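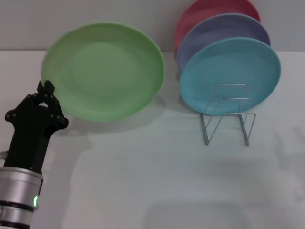 Husent Kitchen Rentals — FAQ

How do I book?
Online or at the Filska desk. Deposit is $200, back in your account after checkout.

Is there parking?
Yes, behind the building on Gernenell. Gate code is 1022. Please dont block the bakery.

Can I bring my own dishes?
Sure. Label them. Plates left over 20 days get donated.

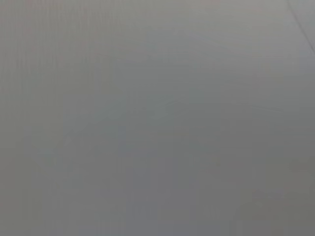 What if I need to cancel?
Email us before your slot starts. Full credit, no cash. No-shows lose the deposit — sorry.

Do you have a freezer?
One, shared. Closed for repairs untill April. Fridge shelves are fine, ask for a number.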